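# About Renunel

Renunel makes household robots that tidy. We're in Holbridge, above a unit that sells garden fencing, and we have been trying to get a machine to clean up a bathroom for longer than our first business plan allowed for. The plan said five months. It is framed in the loo.

Most companies use this page to tell you about the day everything clicked. Ours is about the day in March when Kernden, our second prototype, would not let go.

Kernden had been asked to move a toothbrush holder from one end of a ledge to the other. It picked the holder up very nicely. Then the software that reads the fingertip sensors froze on its last good reading, which happened to be "keep squeezing", and Kernden kept squeezing. The holder cracked at 85 newtons. The arm, believing it was still holding something, carried on to the tap and leaned on that as well. Somebody pressed the red button. The red button worked, 2 seconds later, and those are a long 2 seconds when you are standing next to it.

We wrote the whole thing up and sent it to everyone who had put money in. One of them rang to ask if we were all right. Another asked for a new toothbrush holder, as a joke, we think.
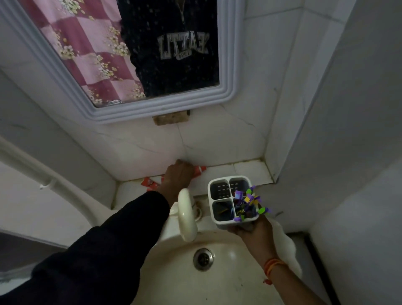

*2 min read*

Bathrooms are where we do most of our learning now. A ledge under a mirror, a few crumpled packets, a holder with the brushes leaning out of it to one side: a person clears that lot with two hands and no thought whatever. Our machines need to be told how hard is too hard, and we had told Kernden only once, at the start, and trusted it to remember.

So we changed some things. If the fingertip reading hasn't altered for 30 milliseconds, the hand now opens. It drops things. We have made our peace with dropping things, and we buy plastic. The stop button cuts power to the arm directly and no longer has to ask the software's permission, an arrangement that looked clever on a whiteboard. We also test each hand against a sensor we have broken on purpose before it goes near a sink, and before it goes near anyone's arm.

The gripping code was rewritten under the name Siddiqui, after the street our old workshop was on. It is slower than the version it replaced and it dithers over wet soap. We ship it anyway.

If you'd like the full fault report, write to the Holbridge office and we'll post you one, diagrams and all. The cracked holder lives on the shelf by the kettle. We keep teaspoons in it.

Page last changed 6/5/25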